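A força que ninguém estava a medir

Uma falha lenta numa célula de dois braços obrigou a Pluser a rever a forma como deteta que uma pinça já não segura aquilo que julga segurar

A anomalia apareceu no registo de uma terça-feira, perto do fim do turno. O braço esquerdo fechou a pinça, o controlador confirmou a preensão e o ciclo prosseguiu. O braço direito puxou. A peça rodou sobre si própria, o esquerdo manteve a posição comandada e os dois motores de punho subiram de corrente durante quase dois segundos, sem que qualquer alarme disparasse. Nesse lote a Pluser contabilizou 3884 ciclos, dos quais 52 terminaram com o objeto fora da posição prevista. Em 20 destes, o programa deu a tarefa como concluída.

A célula é um posto de bancada com dois braços leves montados na mesma calha de alumínio. O trabalho consiste em manipular objetos domésticos de geometria pouco cooperante: caixas compridas, painéis, argolas com chaves. As transferências entre braços são o momento crítico, porque durante uma fração do ciclo as duas pinças formam com o objeto uma cadeia mecânica fechada.

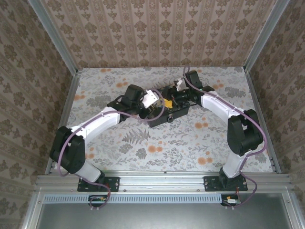
Numa cadeia fechada, um erro de posição deixa de ser apenas geométrico e converte-se em força. Com braços rígidos, um milímetro de desacordo basta para saturar um acionamento. Com dedos flexíveis, a deformação absorve o desacordo e esconde-o. O controlador lia a abertura da pinça e a corrente do motor, e ambas permaneciam dentro dos limites enquanto o dedo cedia.

A primeira hipótese da equipa foi a calibração. As bases foram verificadas, os zeros das juntas refeitos e a repetibilidade medida de novo. Os desvios encontrados não explicavam as falhas. A segunda hipótese, cablagem, consumiu mais uma semana: o laboratório Brundstead, contratado para a análise, procurou interrupções intermitentes e não registou nenhuma.

A causa estava no contacto. Quando a ponta dos dedos apanhava uma aresta ou um canto, a área útil reduzia-se a uma faixa estreita e a peça podia rodar em torno dela. A leitura de abertura mantinha-se praticamente igual à de uma preensão correta.

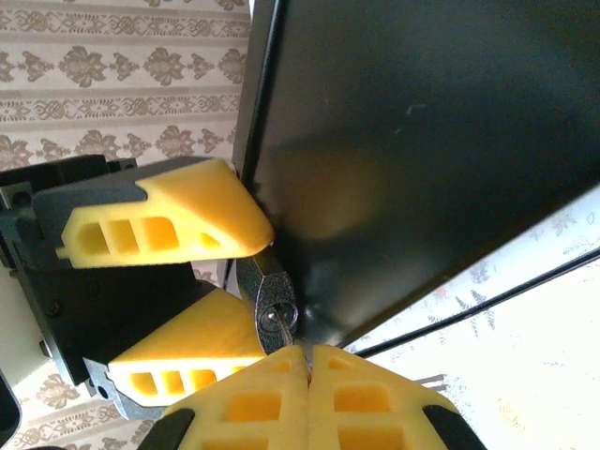

O limiar herdado

O limiar de confirmação vinha de um projeto anterior, o Clolside, em que os objetos eram blocos de faces paralelas. Fora copiado sem revisão para a nova célula. Para um bloco, abertura estável e corrente moderada são prova suficiente. Para uma argola, a mesma combinação pode significar que os dedos se tocam entre si.

A Pluser introduziu três alterações. A confirmação passou a exigir um pequeno movimento de ensaio, com leitura da corrente nos dois sentidos. Durante a transferência, o braço recetor trabalha com rigidez reduzida e o emissor só abre depois de o ensaio ser aceite. Por fim, uma discordância de corrente entre os punhos superior a 200 milissegundos provoca paragem controlada, com as pinças mantidas fechadas.

Este último ponto foi o mais discutido. Abrir as pinças em caso de falha alivia a cadeia mecânica, mas larga o objeto. Mantê-las fechadas conserva a carga, com a energia elástica dos dedos ainda armazenada. O procedimento atual impõe a segunda opção e proíbe a entrada de mãos na célula até a tensão ser aliviada por comando manual, um braço de cada vez.
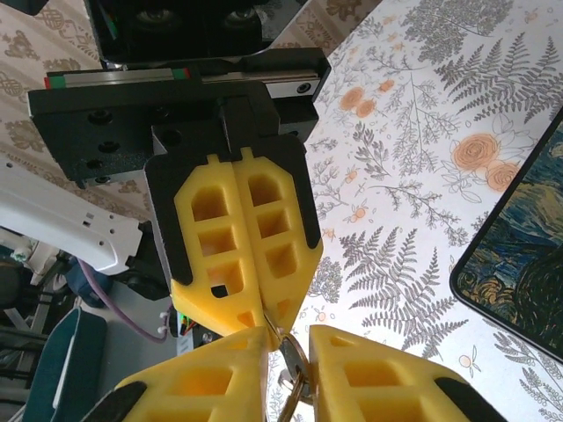

Os objetos pequenos continuam a ser o caso menos favorável. Na campanha de validação, com 1788 ciclos, as caixas e os painéis deixaram de produzir falsas confirmações. As argolas ainda produziram algumas, todas com a peça presa pela ponta dos dedos. O relatório da Brundstead recomenda um sensor de contacto na base de cada dedo. A Pluser ainda não decidiu se o adota, pois o sensor acrescenta massa ao punho e obriga a refazer a identificação dinâmica dos dois braços.

A célula voltou ao serviço em março, com velocidade de transferência reduzida a metade.

Texto: Urbonaitė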